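Viewing diary, Nisosdale desk. October, evening.

The latest block of Nisosdale was reviewed in full this evening for the Plilent newsletter. The following notes are entered for the record and will be condensed before publication.

The custody matter continues to take up most of the hour. The younger Vukčević son has now threatened to leave town in three episodes running, and he has yet to pack a bag. His mother's decision to hire the lawyer who once represented her rival was the strongest turn of the week. It gave both actresses a proper confrontation in the hotel lobby, and the writers let it play without cutting away to the hospital. This desk asked for more of the same in the spring and is pleased to have received it.

The Bivau merger is less successful. Viewers have now been told that the company is worth 200 million, that it is nearly bankrupt, and that it can be saved by a single signature. These positions were all put forward by the same character, two of them in the same conversation. The missing ledger was brought up again and then dropped. Readers who wrote in last month to say that they had stopped following the business story will find little here to bring them back. 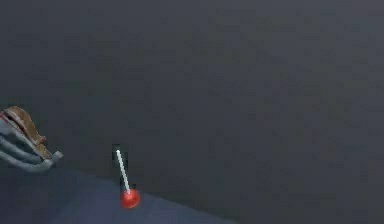

The question of sets was also raised in this month's letters, and it deserves a fair answer. Several readers feel that the Bivau boardroom has become too bare since the fire, and that the family's dinners looked better when there was a sideboard and a window to look at. The desk agrees in part. A plain dark gray backdrop and a smooth bluish-gray tabletop can suit a short scene of bad news, but a family quarrel needs a room that seems to belong to the people shouting in it. The old dining room did a great deal of work in this respect, and its return would be welcomed.

Episode 449 was watched again for comparison. It runs 24 minutes without the commercials and contains the first wedding, the false telegram and the fall on the stairs. The pace is quicker than memory suggested. The current episodes have the longer running time of 30 minutes and often spend the difference on characters repeating what the audience saw the day before.

The return of the twin was handled with restraint. She was given one line, at the door, and the episode closed on her aunt's face. It is hoped that the explanation of her absence will not involve a second island.

Letters on the recast doctor remain unanswered and are carried over to the next entry. The rating for the block is entered as fair.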